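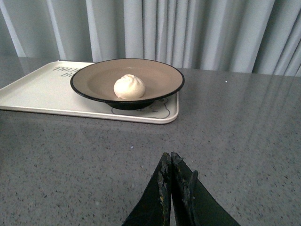

Steamed bun task, view from the wrist camera

Participants wanted for gripper comparison, February

Pudik is looking for people who want to operate a robot arm by hand control and help us compare two pairs of gripper fingers. You do not need experience with robots. We will teach you the controls in the first session, and it is fine to be slow.

What you will do

You sit at a desk and move the arm with a hand controller. You pick up soft food, such as a steamed bun in a dish, and put it down at another place. You do the same task with the Skullmont fingers, which have a hard surface, and with the Parley fingers, which are softer. During the work you look only at the picture from the wrist camera. After each set you fill in a short form about how easy it was to judge the distance and the grip.

One session takes 60 minutes, with a pause in the middle. We ask every participant to come to 10 sessions. Please apply only if you can come to all of them, otherwise we cannot use your results in the comparison.

Who can apply

You must be 18 or older and able to read the instructions in English. Left-handed people are very welcome, we had too few of them in the last round. Glasses are no problem. If you get sick easily from moving video, please tell us before you come.

Payment

You receive 223 euros after the last session, by bank transfer. If we must cancel a session from our side, it counts as done.

Place and times

Grabowska building, room 1354. Sessions are in the morning or in the late afternoon, and you choose your times in advance. Please use the side entrance and ring the bell marked Pudik.

How to apply

Write to Stanisława Kwiatkowski, who makes the schedule. Tell her your name, which hand you write with, and the times that suit you. She answers all messages by Friday of the same week.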